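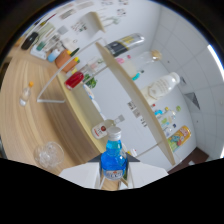
Teilnehmende gesucht: Haushaltstest ohne Werbeversprechen

»Natürlich«, »sanft«, »wirkt sofort« – wir glauben davon erst einmal nichts. Die Prüfgruppe Vuritz sucht für den Standort Hundstead 97 Haushalte, die vier Wochen lang Reiniger aus dem Handel mit Hausmitteln vergleichen. In der ersten Runde kamen 1581 Protokollbögen zurück. Viele waren unbrauchbar, denn dort stand überall »sehr gut«. Solche Bögen brauchen wir nicht wieder.

Sie bekommen neutral beschriftete Proben und notieren täglich, was sauber wurde und was nicht. Zeitaufwand: etwa 90 Minuten pro Woche. Wer nur Gratisproben sammeln will, wird enttäuscht sein.
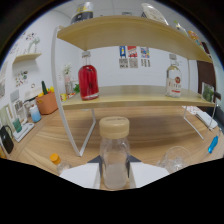 Schraubglas mit hellem Deckel

Nicht teilnehmen kann, wer für Fliser oder Matlala arbeitet oder deren Produkte verkauft. Vergütet wird pauschal nach Abgabe aller Bögen, auch bei schlechten Ergebnissen – gerade dann lesen wir genau.

Bewerbung formlos per Post oder am Empfang in Hundstead, Kennwort 3905. Bitte angeben: Haushaltsgröße, Bodenbeläge, Allergien. Lebensläufe lesen wir nicht.

Stand: 26.5.25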